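4. Findings: what happens to clear film once it is off the goods

4.1 Setting and terms

By "film" we mean the thin clear plastic that comes around or over goods before they reach the shelf. Pallet wrap, sleeve wrap, dust covers, bags slit open and pulled off. Not shopping bags, which the town already charges for, and not trays or tubs. Shopkeepers did not always draw the line where we did. Several called everything soft "the plastic" and everything hard "the boxes," including boxes made of plastic. We kept their words in the notes and recoded later.

Fieldwork ran through January in Pranditz, mostly on the two streets behind the Nandine market hall. 51 shops agreed to take part. Of these, 17 kept film apart from other waste on the first visit, before anyone from the project had asked them to do anything. That was higher than we expected going in. It also made the baseline messier than the one in our plan, as these shops had habits of their own and did not want to swap them for ours.

4.2 Volume is a bad guide

Film is hard to talk about in terms of amount. A bag stuffed full weighs next to nothing, and the same film pressed flat and rolled would fit under a counter. Most shopkeepers judged by how much room it took up. The hauler, Badawi, pays by weight. So the two sides were talking past each other from the start, and a good share of the early complaints ("we filled it and they gave us pennies") come down to this.

Crumpling makes it worse. Film that has been pulled off in a hurry holds air in the folds, and the wrinkles throw back enough light that it is hard to tell what is under it; Figure 3 has film in this state at the lower left. Staff told us they threw out whole armfuls without checking, and now and then a glove or a price gun went with it. Badawi's sorters confirmed this. They find labels, tape, string, pens. Tape is the one they mind.

We tried asking for weights in the shop. Dropped it after the second round. The hanging scales we lent out were used for onions.

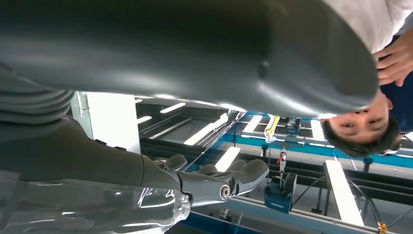
Storage space turned out to matter more than price. Shops with a back room kept film for longer and kept it cleaner, even when the owner said they did not care much either way. Shops without one had it out by closing time, usually in with the general waste. Bezawit Yimer's interview notes are good on this point. One grocer had a hook behind the door and a feed sack on the hook, and that was the whole system, and it worked until the door was replaced and the new one opened the other way. After that the film went in the bin again. No change in attitude, no change in payment. A door.

A hardware shop two doors down had the opposite problem. Plenty of room, and so it never felt urgent to hand anything over. Bags sat long enough for dust to become an issue and one load was turned down.

4.3 Who does the sorting

Owners answered our questions, but owners mostly do not unpack. The person who does is a junior hand, a nephew, somebody paid by the delivery. In the first set of interviews we missed these people nearly completely, which is our mistake and is the main reason we went back. The second set is smaller but in our view more useful.

What they said, in short: they sort if there is a place to put the stuff within arm's reach. They do not sort if they have to walk. They cut film away with whatever blade is nearest, and long clean cuts make for long clean sheets, while tearing makes scraps that nobody bothers to pick up. Two of them folded every sheet and seemed surprised to be asked why. One said her mother did it that way.

Mahlet Chala raised the question of whether asking unpackers about sorting made them sort. Probably yes, a little. We have no good way to take this out of the results. Visits were not announced, but word got along the street faster than we did, and by the afternoon the shops at the far end had usually heard.

4.4 Payment

Three arrangements came up. Straight payment by weight, which owners like in theory. A discount on general waste collection, which owners liked less but which reached them without any effort on there part. And film given away, no money either side, to a neighbor who used it. This last group is easy to miss, as it never shows up in Badawi's books. Seedling covers, lining for crates, wrap for furniture being moved. A tailor put it over finished coats. Some of it came back around to the same shop months later in much worse shape.

We first logged give-aways as "not recovered." After some argument we changed that to a category of its own, and Table 4 uses the new coding. Readers comparing with the working draft should note the difference.

Payment by weight was taken up by 10 shops and dropped by 5 of them before the end of the month. Reasons given were small sums, having to be present for the pickup, and paper receipts. The receipts came up a lot. The Plemulari booklet, which is what the hauler uses, needs a signature on both halves and the person who is in the shop is often not the person who is allowed to sign.

4.5 Dirty film

There is no agreed meaning of clean. Badawi accepts a bit of dust and refuses grease. Shopkeepers heard "clean" and thought of washing, and a few did wash it, in the yard, in January, then had nowhere to hang it. We would advise against using the word at all in any notice to shops. "No food, no tape" was understood right away when we tried it out loud on the street, though we did not test this in any propper way.

Labels are a middle case. Small ones are let through. A large paper label across a sheet gets the sheet thrown out, and suppliers seem to be moving to large ones. Shops have no say in this. The supplier side is outside our study but it came up so often that leaving it out altogether would be misleading. See 5.2.

4.6 Limits

One month, one town, winter. Deliveries are lighter then and the market hall was half shut for repairs in the first part of the month, so some stalls had moved in with shops we were already visiting. We counted the shop and left out the stall. Summer film is said to be stickier and to smell - we can't speak to that.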